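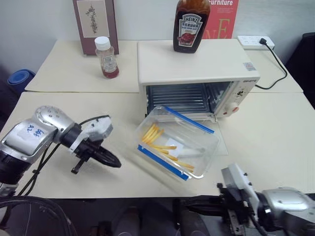
Tips I brought home from the Lerkorska open day

I went along to the Lerkorska workshop on Sunday, August 21, 2022, chiefly because my nephew wanted to see the robot arms, and I came away with a page of notes on toaster ovens, of all things! Ferenc Vida, who ran the kitchen demonstration, was ever so patient with us, and you pick up a good deal when you watch a job done at a robot's pace.

Open the oven door fully before you fetch the food. The arms need the room, and so do I, though I'd been managing for years with the door half down and a scorched wrist to show for it.

Bring your chips to the oven in a shallow, clear tub and set it down right in front of the open door. You can see what's left in the bottom, and there's far less reaching across. Mind you take out any bits of paper first (I always check twice now).

Spread chips thinly. Ferenc likes a single layer and 2 minutes' rest on the rack with the door open at the end, so the steam can get away. Mine are much crisper for it.

Keep the top of the oven clear once it's switched on. A sauce bottle is handy up there while everything is cold, but move it before you turn the dial, and run the flex round the back, well away from the door.

They're holding another one in November, with 90 places, and I'm told the Barta stand will be doing washing-up. I shall be taking my apron and a bigger notebook.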